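Notebook – Jomora sim kit trial, October

Went through the keypad task on the Skurkura licence this morning with Pei-shan. Loaded the stock room first to check the lighting and the mounts.

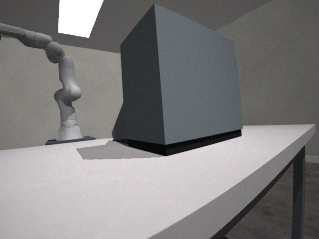
Wall-side view, one arm.

Switched to the overhead view for the rest. Key spacing matches the vendor's drawing – good enough for our purposes.
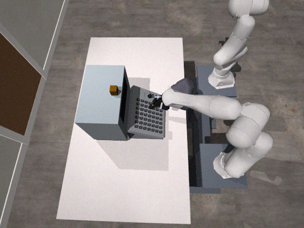 Left the cube on the cabinet at its default position. Only the lower arm goes to the keys in this task. Episode limit set to 30 s, seed 214.

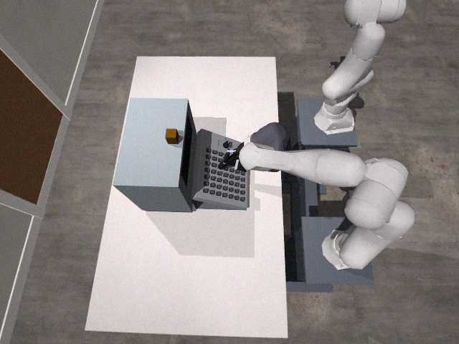
Does the trial licence cover both arms?
It covers both, up to 100 episodes.

Man-lok wants the lit key logged as its own field.

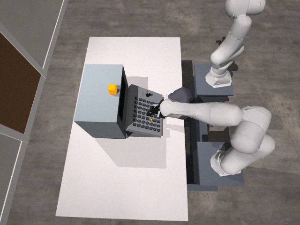

Export to our format took 8 minutes, slower than I'd like. Will ask Yeh for a quote before the trial runs out.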